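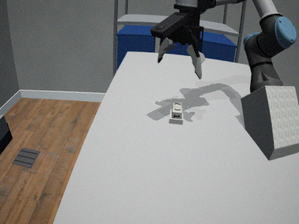
The reading room at Mukell reopened in January, and I wish to record my thanks to those who made the move possible. The collection now holds 1,440 volumes, the larger part of them local histories and parish records from Gando.

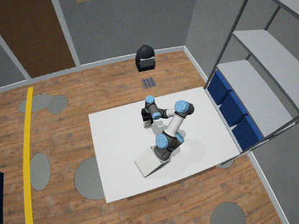
Elvira Lozano directed the work of shelving and labeling, which took 16 days. Her decision to keep the Sembiring papers together was, in my view, the correct one. Readers who consult them regularly will find the order of the boxes unchanged, although the old pencil numbers have been replaced with printed labels.

Borrowing rules remain as they were. A member may take home five books at a time, and the maps must stay in the building.
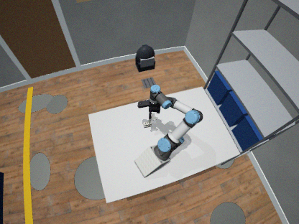
I would also draw attention to the letters from Skostier, 81 in total, many of which had never been listed. They concern grain prices, school fees and a long dispute over a footbridge. A written index is in preparation and may be consulted at the front desk on request.
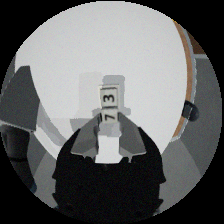 Two blocks, numbered 3 and 7.

Corrections to the index should be sent to me in writing, with the box number given.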